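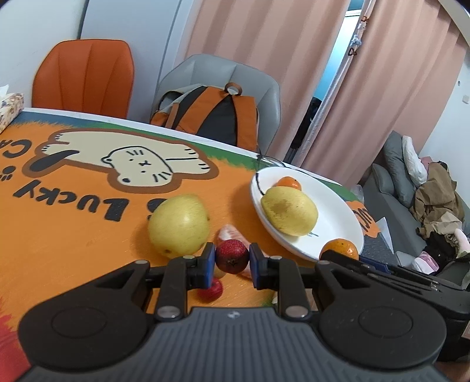
Florik: frequently asked questions

Last edited in August, mostly by Doina Karagiannis, with objections from Krum Đorđević left in where they were funny.

What is Florik, in one sentence?
A way of teaching a robot arm to pick up small fruit by having people do it first with a hand-held gripper, then training on the recordings.

Why fruit?
It's cheap, it's sold near the lab, and no two pieces are alike. It also bruises, so our mistakes are visible by the next morning. We tried wooden blocks for a while and learned a great deal about wooden blocks.

How many demonstrations did you use?
644 in the final set. We recorded more than 300 others that were thrown out, mainly for dropped fruit, bad tracking, or Ilir talking with his free hand and bumping the table.

Do I need that many?
Probably not. In our tests the curve goes flat once you pass 200, provided they come from different rooms. If they all come from one room, you can record until you retire and the arm will still be confused by a new tablecloth.

So it matters where the data comes from?
More than anything else we tried, including the parts of the method we were proud of. We swapped the network twice and got a small bump each time. Then we moved recording out of the lab and into people's homes, patterned mats and all, and got a bigger bump than both put together. Krum would like it noted that his network was one of the two.

Should I tidy the table before recording?
Please don't. Leave the eyeglasses, the tissues, the pears you aren't picking up. A policy trained on bare tables behaves beautifully on bare tables. Do move anything that would break if it rolled off.

How hard does the gripper squeeze?
As hard as the person holding it does, which was our first problem. Nikola Atanasov has the grip of a man opening a jar, and for the first month the arm did too. We now ask each person to practice until they can lift a piece of fruit without marking it, and we keep one person's demonstrations to a modest share of the set.

Does the gripper measure force?
No. We record how far the jaws are open and work with that. A force sensor would be better. So would a larger budget.

What does the arm still get wrong?
Fruit that touches other fruit. It tends to go for the gap between two pieces, close on it with great confidence, and lift nothing. It also has trouble when the fruit is partly behind the rim of a plate. Stems and leafy ends are hit or miss, depending on which way they face.

Can it pick up a pear?
It can pick up a pear the way you can pick up a watermelon with one hand. We train on the small stuff and leave the pears lying there to be ignored.

I ran your code and my success rate is lower than yours. Why?
Check these first:
Is the camera mounted at the same angle as in the build notes?
Did you calibrate the jaw width after changing the finger pads?
Are you on version 2 of the data loader? Version 1 had left and right swapped, and we would rather not discuss how long that took to find.

May I use the recordings in my own work?
Yes, for research. Credit the project and tell us if you find a bad one. Bujar Todorova keeps the list and is always pleased to make it longer.

Who eats the fruit?
Whoever signs the log sheet last. There is some competition for the mandarins and very little for the pears.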